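Eighteen takes in the trash

16/08/2020

Filed under: sweaters, sync, my own fault mostly

Quick one because I have to be back in Serndale early and the laundry is still all over the bed.

Lost most of a day of recording. Folding takes, two grippers, one in each hand, for the Orozco set. 18 takes gone. Seven kept, and I'm not in love with all of those. Writing it down while I'm still annoyed, since last time (the thing in January with the full disk) I waited and then remembered none of the useful parts.

So. Left gripper and right gripper each keep their own clock. The Liduvden box is supposed to line the clocks up when you start a session, and then Skurkex, our merge script, takes the two recordings and zips them into one. Fine. Worked fine for weeks. What I didn't know is that the box lines them up when you start and then never again unless you restart the session. And I don't restart the session. I start it when I sit down and I leave it running until I'm hungry.

The drift got to 300 milliseconds by the end. Doesn't sound like much. But when you play the merged file back, the right hand closes on a cuff, lifts, and the left hand is still thinking about it. Then the left closes on a sleeve that has already moved. Looks like two people who don't get along folding one sweater. Anything that learned from that would learn to pinch air.

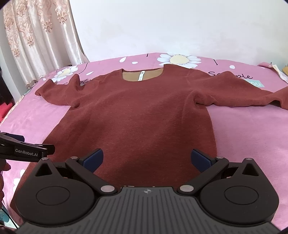

Vol. 2, No. 18

The sweater is the hard one in the set, by the way. Red, fuzzy, long sleeves. Towels I can do half asleep. With this one the sleeves never land where I want them and the knit grabs at the finger pads, so I go slow, and going slow means long takes, and long takes means a long session. Which is how I ended up with the worst drift on the clothes I'd worked hardest on. Great.

How I found out: I didn't. Yatziri Sandoval did. She pulled one take to check the labels and messaged me "is your left hand ok?" I thought she meant the fold was sloppy. I sent back something snippy. She sent a clip. Sorry Yatziri.

Then I did the dumb part. I figured it was that one take, so I re-recorded it and didn't check the others. Same session, still running. So the redo was worse than the original. Only after that did I go back through the whole batch, one by one, and you can watch it creep. First few, nothing. Then a sort of hesitation. Then by the end it's a mess.

Skurkex never complained once. It has a check for gaps, meaning it yells if one side drops out. No check for drift. Both files the right length, both clean, merge says OK in green letters. I trusted the green letters. Nicanor Hinojosa wrote most of that script and he was pretty gracious about it, he said the check was on his list and had been on his list for a while. I said mine too, if I'd had a list.
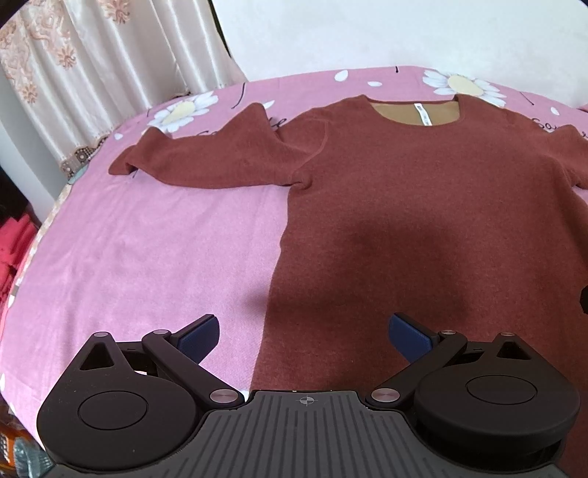
Resetting for another take. Sleeves out, neck at the top, fingers open.

Now the other thing, which I almost left out and Yatziri said I shouldn't.

While I was redoing takes and getting mad I was also moving faster than I should, and I closed the right fingers on my own left thumb. Not badly. I'd reached across to straighten the collar with my hand still half around the other grip, and squeezed without looking. A pinch and some swearing. The pads are rubbery and it was me doing the squeezing so there's a limit to how dumb it can get, but the joints farther down are metal pins and I would not like to find out about those. No skin lost. It does mean I've got a rule now that I don't fix the clothes with a gripper in my hand. Put it down, fix it, pick it up. Adds a few seconds. Fine.

Could the files be saved? We tried. Nicanor shifted the left side over by a fixed amount and it looked ok at the start of a take and wrong at the end. Then he tried stretching it, which was better, but you need a moment where you know for sure both hands did something at the same instant, and I don't have one. No tap, no clap, nothing. I just start folding. Some of the takes you could maybe guess from when the sleeves move. I don't want guessed data in there with the good stuff. So out they go. He's keeping a copy in a seperate folder for testing the new check, so at least they're good for something.

What I'm doing different, starting now:

New session for every garment. Not every take, that would drive me nuts, but every garment.

Tap the two grippers together at the start of each take and again at the end. Pad to pad, one light tap. If the taps don't match up in the merged file, stop.

Watch one merged take before recording the next batch. The actual video. Green letters don't count.

Put the gripper down before touching teh clothes.

Nicanor says the drift check will be in Skurkex in the next few days. It'll look at the taps and refuse to merge if they're off. I asked for it to make a noise. He's thinking about the noise.

Still don't know why the drift was so bad this time. Could be the left unit runs warm, could be the box, could be it was always like this and I never ran a session this long before. I want to leave both of them sitting on the bed running, no folding, and just tap them every so often and see which one wanders. Will probably do that some evening when I'm too tired to fold.

If you use the same box and you leave it going for hours like I do, go look at your old takes. Late ones first. Tell me what you find, comments are open again (the spam thing is fixed I think).

Ok. Sweater again. From the top.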